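Refinishing the maple board, part 2

The glue line on the maple board has been bothering me for a while, so I finally dealt with the surface. The board is made of long planks and the seam runs across the middle, splitting it into a back half and a front half. It came from Trullwood as an offcut panel, unfinished, and it had picked up a slight ridge along that seam over the winter. A block set down on the ridge would rock.

I checked it with a straightedge first. The ridge was worst near the left end and faded out toward the right. I scraped it with a card scraper held at a low angle, working along the seam, then sanded the whole face by hand with 80 grit on a cork block. Going across the grain is faster but leaves scratches that show in maple no matter what goes on top, so I stayed with the grain the entire time. Total sanding time was 35 minutes, most of it on the back half.

The finish is a thin coat of Omham hard wax oil, wiped on and wiped off. I skipped the second coat. Maple this pale yellows a little with each one, and I want the colors of the blocks to stand out clearly against it. 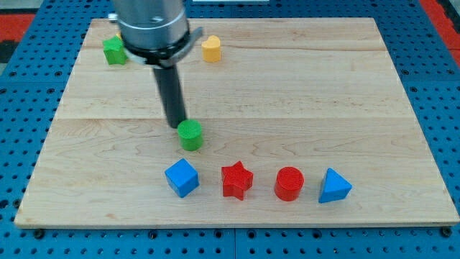
The blocks are the other half of the job. They are painted wood in plain shapes: cubes, cylinders, a star, a heart, a triangular prism. The end faces have a texture to them, and on the red cylinder it is closer to ridges. I considered sanding those flat and decided against it. The texture gives a bit of grip, and breaking through the paint would mean repainting the whole face to match. Red is hard to match. I tried once with a Famach sample pot and the patch dried noticeably darker.

Cleaning them is simple. Damp cloth, one drop of dish soap, dry right away, then stand them on edge so air gets to all the faces. Do not soak them. Water gets in at the end grain and lifts the paint at the corners.

The perforated tabletop under the board stays as it is. It is blue, it is flat, and crumbs of sanding dust fall into the holes, so vacuum it before putting the board back. I forgot and had to do it twice.

Suqin Tian asked after part 1 whether the board needs feet. I don't think so. Hsueh sells thin rubber dots that would work, but they raise the front edge and I like being able to slide a block off it.

Next is easing that front edge, which is still square. I will probably get to it in March.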